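Second year with the Kiltgate juniors

September was busy, so I'm writing up the cross-country month in one go.

Our school entered a full squad in the Orivdale schools league this fall. Last year we had nine runners and two of them dropped out before the first meet. This year 40 kids signed up. I help with the fifth and sixth grade group, mostly timing and tying shoes, and Harvey Beaudoin handles the training plan.

Practice is 30 minutes before school, on the grass behind the gym. Harvey starts them with an easy lap, then short hills, then a relay. The relay is the part they ask for. I would drop the hills on frosty mornings, but we haven't had one yet.

The first meet was at Florum Park. The course is one big loop with a bad corner by the pond, where the ground stays soft. A total of 267 runners started across all the age groups. Our best finish was Yu-na Kwak in the sixth grade girls' race. She came in fourth and was annoyed about it until she saw her time. The boys packed together well for the first half and then spread out on the long drag up to the trees.

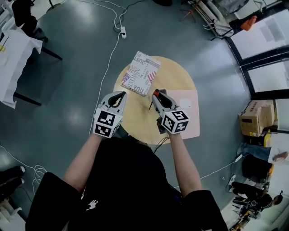 Kiltgate Elementary Cross-Country Club

We had one mix-up with the numbers. Bib 185 was given out twice, once to us and once to Mensah School, and the results table had to sort it out by going back through the finish cards. It took most of lunch. Both boys got their correct places in the end, and the Mensah coach was nice about it.

A few things I want to remember for next year. Bring more safety pins. Put the tarp down before the bags, and get the kids to the start ten minutes earlier than seems necessary. The line for the bathrooms at Florum is very long, and two of ours nearly missed the gun.

The next meet is on the flat course by the river. Harvey wants the fifth graders to start slower and pass people in the second half. They all nodded when he told them. I'll be at the last bend with the stopwatch, and if any parents can drive, we still need two more cars.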